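Notebooks > Bench 2 > Dish shelving

Search this notebook Go

Print this page | E-mail this page

Nov 27, 2022

Sunday, so the building network is quiet and I have run out of other things to blame for the latency.

Picking up the Kivi planner where I left it. The complaint from Friday's log: both arms plan a fine path to the shelf, then wait for each other like two people at a door. The lock on the shared volume is taken at plan time and let go when the gripper reports done. If the gripper never reports done, the lock lives forever. There is a timeout. I wrote it. It was in a branch.

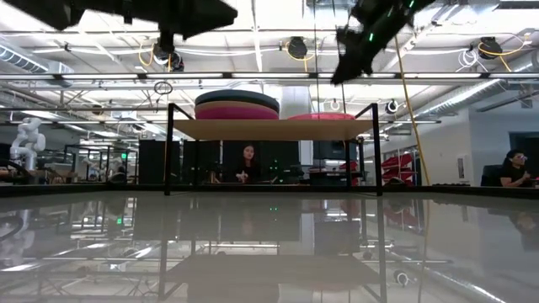 Merged the branch. Timeout now fires after 2 seconds and the arm that lost its claim backs out along its own path before asking again. Ran 19 episodes against the recorded joint logs and got 18 clean. The odd one out was episode 531, where both arms timed out on the same tick, backed out together, and asked again together. Added a random delay on the retry. Very old trick, took me until after lunch to remember it.

Next, perception. The Humeck segmenter is still weak on the glossy table. It proposes a second shelf, upside down, below the real one, and gives it a better score. I now throw out anything whose depth lands under the table plane. Crude – but the planner has stopped reaching for the underworld.

Color classes are a separate mess. Magenta and salmon pink swap labels depending on how the light falls. In July I merged them into one class called "pinkish" and told myself it was temporary. Split them again today and put plate size in as a second feature, so the magenta ones get sorted as small and the salmon one as large. Orange, lime green and blue have never given me trouble and I don't intend to look into why.
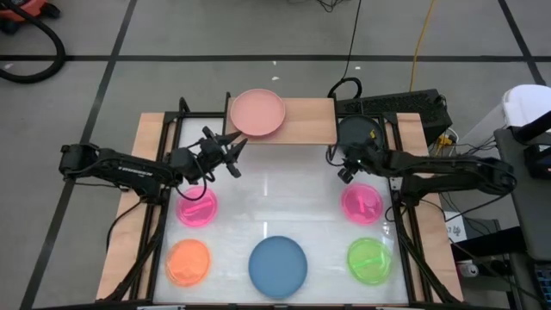 Favomier left a note under the July entry asking why the retry delay isn't seeded, as a run that can't be replayed can't be debugged, and whether the Plarnex exporter even stores it. Fair. It doesn't.

To do:
seed the delay per episode, write seed to header
Plarnex exporter: new field, bump version
rerun 531 with the seed fixed
delete "pinkish" from the config, all four places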